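Home Archive Bench Notes Links

4th June -- posted by Tane Goodwin

Up too early, coffee gone before I got to the bench. Wanted the desktop finished by lunch. Ha.

Barrett Yazzie texted at 7-something asking was the Tarnwood order in yet. Told him no. Still no. They've had my money since Monday and all I get is the same tracking page. $38 for paste and screws, you'd think it was gold. 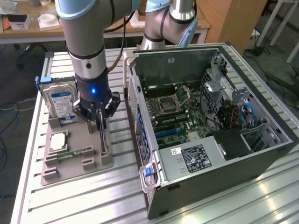 Parts day, finally. Spent half of January saying I'd do a proper rebuild and write it down as I went, so this is me writing it down. Processor lying flat in its pocket, the green RAM stick in the long slot next to it, hard drive standing up with its blue tab at the corner. Case on its side, socket empty, retention frame up. I like it at this stage -- everything has a place and I havent lost a screw. Must remember: drive goes in last, the cables get in my way otherwise. Forgot that last time and swore alot.

Barrett says I should of bought a new one from Avska and been done with it. Maybe. But I like these old blue latches and it's 4 years till I'd want anything faster. Argued by text til my toast burned.

Also need to ring Sivham re the invoice. Third reminder to self. Dishes too.

Went back over the Dell after toast. Gray plastic shroud with the square cutout, green strip standing along its edge, the little vent grill by the handle. Dust brush for the grill, dont use the vacuum!! Wrote that on my hand.

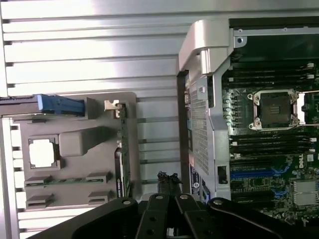
Tomorrow

Paste if it comes. Sivham, really. Bread, AA batteries, Barrett's ladder back to him before he asks again. Bed now -- too tired to read this over.

Contact | Copyright Tane Goodwin | Back to top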